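The Small Cucumber and the Square Dish

I came to cucumbers late, and I came to them by way of a dish.

The dish was a present from my friend Hanne Toivonen, who moved away in October and spent her last weeks pressing things on people. I got a square one with turned-up corners, the kind of thing you'd put keys in if you weren't paying attention. "It's for cucumbers," she told me, very firmly, and then she got in the car. I had to call her that evening to find out what she meant.

What she meant was a snack her grandmother used to put out before supper. One small cucumber per person, cold, cut or smashed or left whole, with salt in a little heap in the corner of the dish. That's it! No bread, no dip. You eat it standing up while somebody else is still fussing with the potatoes, and by the time you sit down you're properly hungry.

I've now been doing this for most of a year and I have opinions.

The first is about size. The long ones in plastic sleeves are fine for sandwiches, but they're mostly water and patience. For the dish you want a short one, firm all the way along, with skin thin enough that you don't think about peeling it. Pick it up and press gently near both ends. If either end gives, put it back. I don't mind a curve or a pale patch, and I've had some very ugly ones that were wonderful.

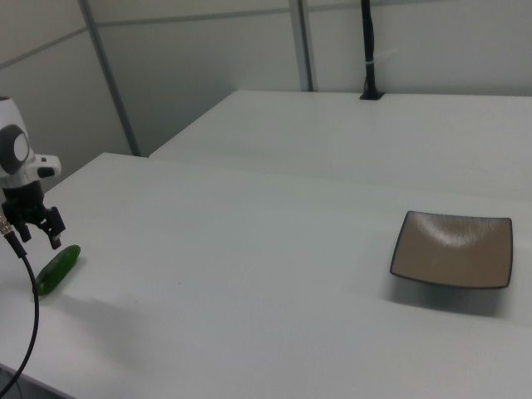

My second opinion is that a shallow dish beats a bowl every time. In a bowl the slices pile up and the ones at the bottom sit in a puddle, and you end up fishing around with your fingers (I know, I know, use a fork). On something low and wide they spread out, the salt lands where you throw it, and the raised corners stop the runaways. Hanne's grandmother had hers from a shop called Ojala, long gone now, and Hanne has been hunting for the same shape ever since. She's bought close matches from Ustora and from a market stall, and the one she gave me was, she admits, her second favorite.

I went looking for a spare last spring and got completely lost in it. There's a homewares place near me called Jorau with a whole wall of small dishes, and I stood there for 30 minutes holding them up to the light like a jeweler. Dark insides make green look greener. White is cheerful but shows every drop. I went home with nothing and felt very satisfied with my afternoon.

Now, cutting. If I'm by myself I don't bother, I just bite. For company I do it three ways depending on mood. Thick coins on a slant look the prettiest and take salt well. Spears are good for kids, who like something to wave. And then there's smashing, which I resisted for months because it seemed like showing off, and which is now my favorite — you lay the flat of a big knife on top, lean on it until you hear the crack, then tear the thing into rough chunks. All those ragged edges hold on to the dressing.

If you want a dressing, that is. Mine for two people goes like this: 200 grams of cucumber, a good pinch of salt, then leave it for 12 minutes and pour off whatever has come out. A spoonful of rice vinegar, half a spoonful of sugar, a little sesame oil. Stir it with your hand. Dill if you have it, and if you're Hanne you have it always, in a jam jar on the windowsill.

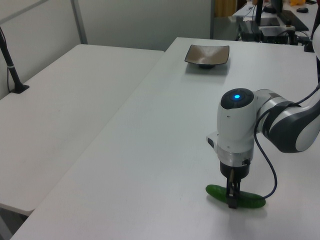 Storage is where I used to go wrong. I kept mine at the very back of the fridge, where they got glassy and sad, and I blamed the store. Hanne had me move them to the door, wrapped in a dish towel, and they've been lasting nicely. Wash them right before you eat them and dry them well, or the salt slides straight off.

I tried growing my own this summer too, a bush variety in a big pot on the back step. My neighbor Dando swears by feeding his with seaweed, and he gets so many he leaves bags on porches. I got five. They were prickly and a bit bitter at the stem end, and I served every one of them in the dish with enormous ceremony.

Hanne is coming to stay soon, and she's asked for the smashed kind with extra dill. She also wants to see whether I've been putting my keys in it.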